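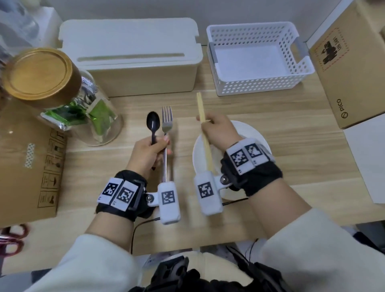 Erfassungsrigg Druma im Test: Vorführung beim Tag der offenen Tür von Guérin

Samstag, 22. Oktober 2022. Text: Killian Caron

Guérin hat am Standort Udis die Werkstatt geöffnet und dabei das Handgelenkrigg Druma vorgeführt. Das System zeichnet Handbewegungen auf, aus denen später Greifabläufe für Roboterarme abgeleitet werden. Getestet wurde ein Vorserienstand; Änderungen bis zur Auslieferung sind laut Hersteller möglich.

Aufbau

Pro Handgelenk trägt der Bediener ein schwarzes Textilband mit zwei weißen Blöcken, auf denen quadratische Schwarz-Weiß-Marker aufgedruckt sind. Ein weißes Modul mit eigenem Marker ist über ein Metallscharnier mit Bolzen angebunden. Je Seite führt ein dünnes schwarzes Kabel weg. Über der Kleidung sitzt ein Gurtzeug mit Schnallen. Das Anlegen dauerte in unserem Fall 14 Minuten einschließlich Kalibrierung. Ein zweiter Durchgang mit derselben Person ging deutlich schneller, da die Bandlängen bereits eingestellt waren.

Vorführung

Gezeigt wurde das Hantieren mit Besteck an einem Holztisch: Löffel und Gabel in der linken Hand, Essstäbchen in der rechten, dazu ein weißer Teller. Die Aufgabe ist für die Erfassung anspruchsvoll. Glänzende, schmale Gegenstände liefern wenig verwertbare Kontur, und zwei gleichzeitig gehaltene Teile verdecken sich gegenseitig. Druma umgeht das teilweise, indem die Lage der Hand über die Marker bestimmt wird. Die Finger selbst tragen keine.

Von 88 Durchgängen des Tages wurden nach Angabe des Vorführpersonals rund 300 MB Rohdaten je Durchgang gesichert. Eine eigene Nachmessung war nicht möglich. Auf dem Kontrollmonitor blieb die Spur bei ruhiger Handhaltung stabil. Beim schnellen Eindrehen des Unterarms fiel sie mehrfach kurz aus und wurde danach ohne Neustart wieder aufgenommen.

Tragekomfort

Die Bänder sitzen fest und verrutschen auch bei angewinkeltem Handgelenk kaum. Das Scharniermodul neben dem Daumen schränkt dagegen das Abspreizen ein; bei den Stäbchen fällt das stärker auf als beim Löffel. Störend ist die Kabelführung. Wer weit über den Tisch greift, zieht das Kabel über die Platte und muss auf abgestellte Teile achten. Clips am Unterarm würden genügen, gehören aber nicht zum Lieferumfang. Wir haben uns mit Klettbindern von Roline beholfen.

Software

Die Aufnahme wird über ein Fußpedal gestartet und beendet. Jede Sequenz erhält einen Zeitstempel und ein Freitextfeld, eine Schlagwortliste fehlt. Der Export ist auf 1000 Sequenzen pro Projekt begrenzt. Für Laborbetrieb ist das knapp bemessen.

Bewertung

Plus: robuste Befestigung, schnelle Wiederaufnahme nach Spurverlust, Bedienung per Pedal.
Minus: Kabelführung, Modul am Daumen, Exportgrenze.

Für Greifversuche am Tisch ist Druma geeignet. Für Arbeiten mit großem Bewegungsradius sollte die angekündigte kabellose Variante abgewartet werden.

Diese Website verwendet Cookies. Mit der weiteren Nutzung stimmen Sie der Verwendung zu. Einstellungen | Akzeptieren

Kontakt | Impressum | © 2022 | Nach oben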